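About Us

Hi, I'm Tiburcio Villaseñor, and I'm the person behind Rilivano. I make and sell hand-stamped necklaces, cufflinks and keyrings, mostly for people who need a gift with a name or a few words on it.

I got into this by accident. My sister wanted her wedding party to have matching pendants, and the quote she got made her cry a little, so I bought a set of letter punches and ruined a lot of copper learning to keep a line straight. The pendants came out pretty well in the end (the second batch, anyway!) and her friends started asking for their own. 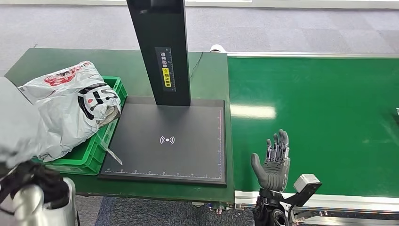

I opened the online shop that November with 44 designs, and most of those first ones are still for sale. The bestseller by a mile is the Dandmont, a plain round disk on a fine chain that takes up to nine letters on the front and a date on the back. If you want more words than that, look at the Jerkovex bar - it has four sides and people use every one of them.

Chains and blanks come from Rahman, a small family supplier I've bought from since the start. I stamp each piece after you order it, so please check your spelling before you hit the button. I'll stamp exactly what you type, accents and all.
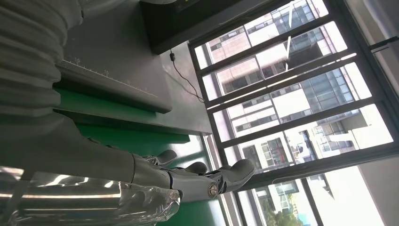
We passed 4,000 orders last year, and I still read every gift note before it goes in the box. Some of them are lovely, and one was a recipe for plum cake, which I made.

Want a symbol you don't see in the shop, or a pet's name in tiny letters? Send me a message through the contact page and I'll write back, usually the same evening.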